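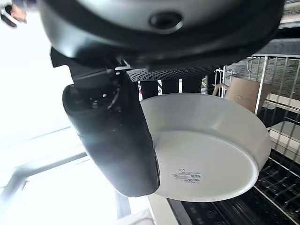 9/29/26

**Adhesive peel, batch 3 – humidity conditioning**

Picking up from Sosina's notes in the shared folder. The June set used the old Merrick primer and should not be compared with anything below. Lot numbers are on the inside cover of this book.

Question for this round: does the Grasemell film tape lose peel strength after conditioning at high humidity, or was the drop in batch 2 a surface prep problem? Samina Ghumman thinks prep. I have no strong view yet. Batch 2 was wiped by two different people with two different solvents, so it can't settle anything.

**Setup**

- Substrate: anodized aluminum coupons, same supplier sheet for all of them
- Tape: Grasemell, 25 mm wide, one roll, first three turns thrown away
- Wipe: isopropyl alcohol and water, 50/50, one pass per cloth, one direction
- Roller: 2 kg, two passes each way
- Dwell before conditioning: 24 h at room conditions
- Peel: 180 degrees, 300 mm/min, first 25 mm of travel ignored

Half the coupons were primed with Purlow, half left bare. Primer flash time was 10 min by the wall timer. Chamber set to 88% RH and 40 C. Controls stayed in the cabinet with the desiccant.

The chamber overshot on the first ramp and I opened the door to bring it down. It settled within the hour. I started the conditioning clock after it settled, not at door close. Total time in the chamber was 104 h, longer than the 96 h in the plan, as the load frame was booked.

**Results (N per 25 mm, median of each group)**

| Group | Control | Conditioned |
|---|---|---|
| Bare | 21.4 | 16.9 |
| Purlow | 24.8 | 23.9 |

Bare coupons dropped by a fifth. Primed coupons barely moved, and the difference is inside the spread I see between neighboring coupons from the same sheet.

Failure mode matters more here than the numbers. Bare controls came off clean from the metal. Bare conditioned coupons also came off clean, with a faint haze on the metal along both long edges. Primed coupons split inside the adhesive in both groups, leaving residue on both faces. So the primed numbers mostly describe the adhesive itself, and the bare numbers describe the interface.

The haze runs 2 to 3 mm in from each edge. It looks like water working in from the sides. If that is right, a wider tape should lose a smaller share of its strength over the same time. Easy to check with the 50 mm roll.

One bare conditioned coupon read 11.2. I found a crease in the tape at the midpoint and excluded it. The trace is kept in the folder under "rejects" so anyone can argue with me.

**Load frame**

Zero drifted between the first and last coupon of the day by 0.3 N. Small against these values, but it went one way all afternoon. Re-zeroed every five coupons after I noticed. The Uveo software drops the last second of each trace if you press stop before the crosshead has halted – let it halt first. I lost the tail on two controls this way. Neither tail falls in the averaging window.

Lower grip faces are getting smooth. Coupons slipped twice at the start of travel. Wiping the faces helped for a while. New faces are on the order list.

**Against batch 2**

Samina's prep argument holds up in part. With one person wiping and one solvent, the scatter in the bare group is less than half of what it was. The drop after conditioning is still there, though, so prep explains the scatter and not the loss. Sosina Gebreyes asked whether drying the coupons brings the strength back. I have six bare conditioned spares and will put them in the desiccant cabinet for a week.

**Next**

- 50 mm tape, bare only, same chamber settings
- Dry-back test on the six spares
- Weigh coupons before and after conditioning (forgot this time)
- Ask Sosina for the roller check record, the tag on it is out of date
- Copy raw traces to the shared folder, batch 3 subfolder

Chamber is off and drained. Door left open a crack to dry.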